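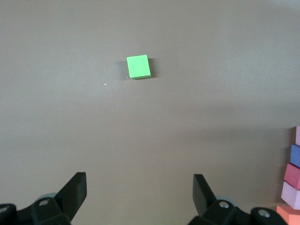 Warncombe Paint & Finishes today announced a new line of interior wall and furniture colors, the first full revision of its color card in five years. The line goes on sale in all Warncombe stores in August and replaces the current card, which has carried more than 300 colors. The new card has 200. Many of the additions are quiet neutrals meant to cover large areas, paired with a small number of strong accents. A bright lime green on a warm gray-taupe ground, like the cube on the matte tabletop, is the kind of pairing the design team worked from when it sorted the colors into groups.

By Warncombe press office
April 1, 2021
14 shares | 2 comments

The new card is organized into 10 groups. Each group has a set of neutrals, a set of mid-tones and two accents that the company has checked against the rest of the group in daylight and under warm and cool bulbs. Customers can still buy any color on its own. The groups are printed on separate fold-out sheets, so a customer can take home the sheet for one group and leave the rest in the rack.

"People come into a store wanting a gray, and they end up in front of a wall of grays," said Timothée Delorme, head of color at Warncombe. "We took out the ones that were very close to each other. Then we looked at what people put next to a gray once it is on the wall, and we built the groups from there."

Delorme said the taupes took the longest. A taupe that looks brown in the can may look pink on a north-facing wall, and several early versions were dropped after test panels were hung in the company's offices over the winter. The four taupes that made the card are all on the warm side. The darkest is named Furnance, after the village where Warncombe opened its first mixing plant, and is intended for trim, doors and table surfaces as well as walls.

All colors in the new line will be offered in three finishes: matte, eggshell and satin. The matte finish has been reformulated. In the earlier version, dark matte colors could show light marks where a hand or a chair back rubbed against the wall. The new formula dries harder and can be wiped with a damp cloth and mild soap after it has cured. Warncombe recommends waiting two weeks before the first cleaning. The finish is not recommended for floors, shower enclosures or outdoor use.

A furniture version of the matte finish will be sold in smaller cans. It is a water-based product and can be applied by brush or foam roller over a sanded and primed surface. Two thin coats are advised, with a light sanding between them. For desks and tabletops that get daily use, the company suggests adding its clear matte topcoat.

The pigments for the accent colors are supplied by Marchetti, which has worked with Warncombe on its exterior line. Bright greens and yellows often need several coats to hide what is underneath, and the two companies spent much of last year on that problem. The accents in the new line should cover in two coats over a white or gray primer. Tinted primer will be available at the mixing counter at no extra charge.

Production will take place at the company's plant in Droltberg, where a second mixing line was installed last year. No jobs will be moved from other sites as a result of the change.

Colors that are leaving the card will not disappear from the mixing system. Stores will keep the formulas on file, and customers who need to touch up an existing room can ask for a discontinued color by name or by the number on the lid of the old can. Sample pots of discontinued colors will be sold only while stocks last.

Printed cards and sample pots of the new colors will reach stores two weeks before the paint itself. Trade customers can order a full set of brushed-out sample sheets through their account manager. Prices for the standard wall paints are unchanged. Prices for the furniture finish will be published with the printed card.

Warncombe Paint & Finishes makes interior and exterior paints, primers and wood finishes for home and trade use. Press inquiries, including requests for sample sheets and color references, should be sent to the Warncombe press office.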